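The woman who runs hand-teaching at Prolen opened the door with one shoe on and told me I was early. I was. It was February, my train had been kind, and I'd been looking forward to this for weeks — I write about robots for a living and I'd never once held the thing people use to teach them.

Prolen is a small outfit. It collects demonstrations, meaning that a person does a household job with a gripper in each hand and the recording goes to whoever is training the robot. Their main project at the moment is called Geltatora, and it's all kitchen and table work. The target is 1687 demonstrations. When I visited they had 800.

"People hear 800 and think we're halfway there and laughing," she said. "But the first few hundred were the easy ones. Big cups, boxes, sponges. Now we're on thin stuff, and thin stuff is a pain."

By thin stuff she means chopsticks, spoons, brush handles, anything that stands up in a holder and leans on its neighbors. You have to come in from the right side, close on one piece and leave the others alone. I asked if I could try, and she handed me the grippers before I'd finished the sentence.

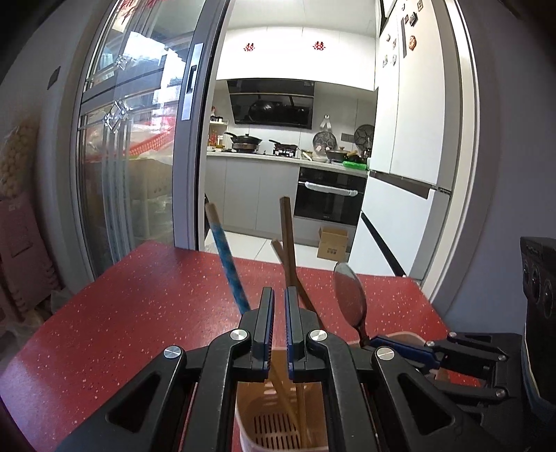 Spoon and sticks in the pink holder, with both grippers at the counter.

My first go was terrible! I squeezed far too early and then sort of froze, with my elbows up around my ears. "Everybody does the elbows," she said. "You're used to having a wrist that does everything for you. Let the arm come down a little. Go slow, then stop, then close."

Stopping matters more than I'd have guessed. She used to work at Skatow, where they drove the robot from another room with a pair of joysticks and a screen, and she still has opinions about it (strong ones, delivered while making tea). "With remote control you wait on the machine. It's safe, and you see just what the robot sees, but I'd get nearly 30 good runs on a great day and go home with a headache. By hand you can feel the spoon touch the finger pad. You fix it without thinking."

So is remote control finished? She shook her head. The team uses a Baran arm to check the hand-taught work, and when it gets stuck, somebody takes over remotely and steers it out. Those rescues get saved too. "They're some of my favorite recordings," she said. "The robot has made a mess of things, and now it gets to learn how you get out of a mess."

I wanted to know what makes a bad demonstration, apart from mine. "Showing off," she said right away. "Somebody gets quick and starts grabbing 2 sticks in one go. Looks great. I throw it out."

I stayed until four in the afternoon and got better at the spoon. The short stick I never did get the hang of, and she says I'm welcome to come back and have another try.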